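Morning

Woke before six with the bread on my mind again. The Fokarel booklet promises a starter "lively in five days." Mine is on day nine and smells like nail polish. I fed it 100 grams of flour anyway and moved it to the shelf over the stove, where the booklet says it will be happy. I have my doubts about the happiness of flour.

Walked to Humphreys for rye. The organic bag has gone up again and the label now says "heritage," a word I trust less every year. I bought the plain one and compared the two lists of ingredients while I waited in line. Same list.

Read a chapter on covering the dough. The writer wants a linen cloth, never washed with soap, and swears plastic kills the flavor. No reason given. I plan to use any old kitchen cloth – yellow, striped, whatever is clean – and see if I can taste the difference.

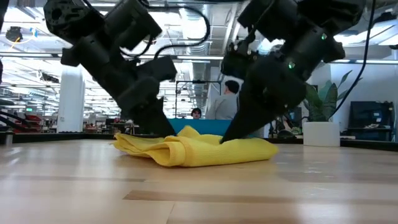
Evening

Baked at last. 300 grams of rye, 80 of starter, the rest white. The crust was good and the middle was glue. The Grotetti recipe blames the oven, as recipes do, so I put the thermometer in and it read 374 with the dial at 400. Fine, one point to the recipe. I still think the loaf needed another two hours to rise.

Ate the ends with butter. Will feed the jar once more tomorrow, then we'll see.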